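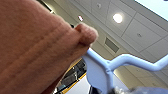

Adhesives and Finishes Workshop, Himdale
Notebook entry, June
Subject: Hide glue trials, second series

Entry opened at 8:15 a.m. Room at 68 degrees, humidity 52 percent by the wall gauge. The gauge reads high and should be checked against the one in the storeroom before the next series.

Purpose. The first series compared two glues on maple test blocks and gave results too scattered to use. The second series repeats the comparison with a single change, the soak time of the dry granules. Both glues are carried over: the Neker granules, from the opened drum, and the Huvum pearl glue, from the new bag. Colleagues are asked not to draw from the new bag until this series is closed.

Preparation. Each batch was made with 100 grams of dry glue to 180 grams of cold water. The Neker batch was soaked for 30 minutes and the Huvum batch overnight, as the pearls are coarse and had not softened at the center after two hours in the earlier trial. Both were then warmed in the double pot to 140 degrees and held there. The Neker batch passed 150 for a short time while the thermostat settled. This is recorded in case it shows up in the breaks.

The Huvum batch had a skin by 10:40. It was lifted off and discarded, and a small amount of warm water was added to bring the glue back to a running consistency. The amount of water was not measured. It should have been.

Blocks. Maple, planed the same morning, end grain sealed with thin glue and allowed to dry before the face joints were made. Clamps were tightened by hand to the chalk mark on the screw. Blocks are marked N or H in pencil on the end, followed by the joint number. Two of the H blocks slid under the clamp and were reset within the minute. They are marked with an additional stroke and will be reported separately.

Reference sample. A piece of the old drawer side from lot 1728 was placed in warm water at 11:05 to see how the original glue behaves. The joint opened with light pressure of the palette knife. The residue was brown and brittle at the edge and softer toward the middle. It was scraped into a labeled jar and is on the upper shelf beside the Rahman varnish samples, which are not part of this work and should be left where they are.

Cure. All blocks remain in clamps until 6 p.m. and are then moved to the rack in the inner room. Breaking is to be done after three full days. The earlier series was broken after one day, and the spread in the figures may come from that alone.

Open points.
The source of the odor in the Neker drum has not been identified. It was noticeable on opening and faded on heating.
The second thermometer differs from the first by 6 degrees at working heat. Until it is replaced, only the first is to be used.
The brushes were left in the pot after the last series and two have lost their shape. Brushes are to be rinsed in hot water and hung.

Clamps checked at 2:30 p.m. and not adjusted. Squeeze-out on the N blocks had gelled and was trimmed with a chisel. The H blocks were still tacky and were left alone.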